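Lurnow Grasp Planner: Frequently Asked Questions

What does Lurnow do?

It takes a wrist camera feed, decides where a two-finger gripper ought to go, and sends it there by a path that doesn't pass through the table. The third item took the longest.

Does it work with my arm?

If your arm accepts joint targets over the network and has a driver that admits when it has failed, yes. Drivers that report success on principle are covered in the notes on Adum, our driver wrapper. Adum checks the reported position against the commanded one and complains in the log when they disagree. Some users have asked for a way to turn the complaints off. There is one. It is called --trust-me, and the log records that you used it.

Do I need a depth camera?

No. Plain color will do if the camera is mounted at the wrist and calibrated. The planner moves the wrist a little, compares views, and works out distances from that. You do need to run the hand-eye calibration, all 60 poses of it. Eventually somebody runs 8 and writes to us about a grasp that lands neatly beside the object.

How often do I have to recalibrate?

Whenever the camera mount has been touched. This includes "barely touched" and "only loosened to get the cable through."

Why does the planner think there is an object where there is only a shadow?

Because a shadow has edges, and edges are what the old segmenter liked best in all the world. The gripper's own shadow is the worst offender, as it turns up right between the fingers and the thing they are going for, and it moves when the arm moves. Glossy floors and tabletops add glare, which the old segmenter treated as a second, shinier object.

Version two has a shadow mask called Dokach. It takes the arm's pose and a light position you supply, predicts where the gripper's shadow ought to fall, and tells the segmenter to think twice about anything in that region. It doesn't delete the region, so a real object sitting in shadow can still be found, with a lower score. 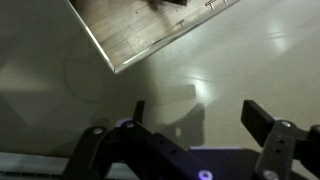
Tanvir Seneviratne writes that Dokach made things worse on his bench until he noticed he had entered the light position in centimeters, which put his ceiling lamp somewhere above the parking lot. The config file takes meters. We have since added a warning for lamps outside the building, or at any rate outside what most people would call a room.

Can it pick up flat things?

Flat boards and panels are the hardest items on the list. With a thick edge, the planner can usually find a side grasp. With a thin one lying flush, it will look for an overhang, and if it finds none it returns NO_GRASP, which is correct and unpopular. Setting min_edge_height to zero will not help. It will only make the planner more confident.

Bevelled or shiny rims deserve a word. A bright rim can be detected as a separate thin object running along the board. Turn on merge_parallel_edges and the two go back to being one board.

What about printed patterns?

Wood grain, logos and small symbols all used to count as texture worth grasping. The current model is trained on plenty of printed surfaces and mostly ignores them. If yours still reaches for a pattern, send us the log and the camera stream. Doaa Bouzid reads every one of these and has developed opinions about wallpaper.

My plan times out. Should I raise the limit?

The default is 2000 milliseconds. You may raise it to 4000. Past that, the planner is almost never still thinking; it is stuck, and the usual culprit is a collision model in which the gripper is already touching itself. Run the self-check before anything else:

lurnow check --self-collision

If it lists a finger and its own bracket as colliding, your model file has them overlapping at rest. Shrink the padding or add the pair to the ignore list.

Can I simulate it first?

Please do. Chraibi, our simulator, loads the same config as the real arm. Its lighting is kinder than yours and its floor is less shiny, so raise the gloss setting before you believe any of the numbers.

Where do I report a bug?

Use the tracker, and attach the log file. "It went weird" is accepted as a title but not as the entire report. Lejla Radonjić sorts new tickets every morning before 10 and will ask which version you are running, so you may as well put that in.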